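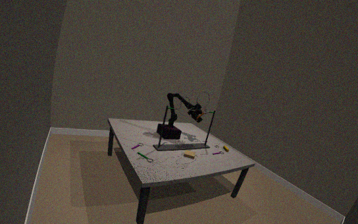

Saturday, cell layout, second pass

Opened the model again at home before the meeting with Michalík. The arm is now at the back of the table and the stand with the two posts is in front of it, so a person can still reach the purple and green tools from the near side. Llinos Gittins asked for this. In the first layout the arm was on the operator's side and she said, correctly, that we had designed a bench for the robot and forgot the people.

Still to fix: the second purple tool is alone on the right. For a left-handed person it is far. The yellow block is too close to the table edge for my taste, move it in.

What changes for the shift

Now 3 people do this work by hand, 64 pieces per shift when all goes well. With the arm, Stendo calculates 2 people. I don't like how this number is written in their offer, as if it is already decided. Llinos wants that the third person goes to inspection, with the same pay, and that it is on paper before Helano signs. I agree with her.

I talked with the evening group. They worry less about the job and more about the pace — who sets it, the arm or them? Good question. I wrote to Wornari if the cycle can wait for a hand signal. No answer yet.

Cycle time in simulation: 51 seconds. Do not show this to anybody as a promise, there are no human pauses in it.

To do

Move yellow block, run again.
Ask Llinos to try the reach on the real bench, both hands.
Print the stop procedure in large letters.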